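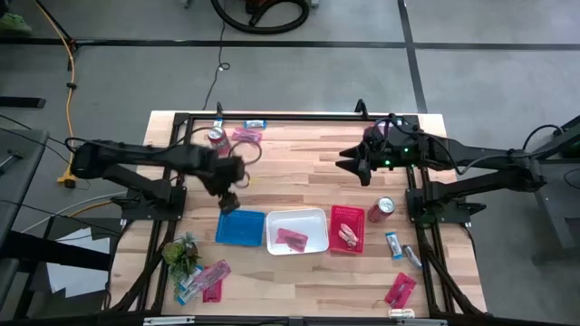 Can a robot restock a corner store yet?

Parts of it. Sorting packaged snacks into baskets is within reach, slowly and with a person nearby. Filling a real shelf at the speed of a real clerk is still some way off.

That is the view of Tatiana Procházka, who runs the handling group at Unska. She spent four years on store floors before she wrote any software, and she is careful about what she promises.

"People ask me for a date," she said. "I tell them what it can do this month."

What it can do is pick a wrapped bar off a tabletop and put it in the right tray. Cans are easier, she said, as they keep their shape. Soft packets are the trouble. They slide, they fold, and two of them lying together can look like one.

Her group ran 1000 picks in July with mixed snacks. Roughly 700 went into the correct container on the first try. Most of the misses were flat packets.

"A clerk would be let go for that," Procházka said. "But a clerk has also had hands for twenty years."

Brayden Dhillon manages a Tivitz store and has advised the group from the start. He would not put the arms on his floor today. Overnight sorting in the back room interests him more.

"I've got returns bins that take somebody 70 minutes a night," he said. "If it takes a machine 7 hours, fine, as long as I don't have to stand there."

Both said homes will be harder. Procházka gets asked about laundry and dishes at every talk she gives, and she usually steers the conversation back to snack bars. Her next round of tests will add bags of chips.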